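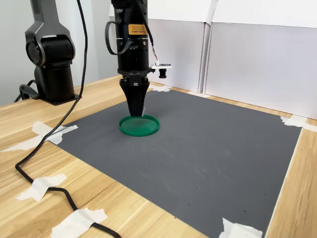 ## Table mats and lids: common questions

**Will masking tape mark a wooden table?**
It can if left on too long. Peel it back slowly and change it every May.

**How do I get pale scuffs off a dark mat?**
Wipe with warm water and a drop of washing-up liquid. Some scuffs stay - they do no harm.

**Can I order a lid without the tub?**
Yes, all round lids are sold singly. Green is kept in stock. For orders over 100, write to Svenja Camenzind.

**Can the mat be cut down?**
Yes, with a sharp knife and a metal ruler. Cut mats can't be returned.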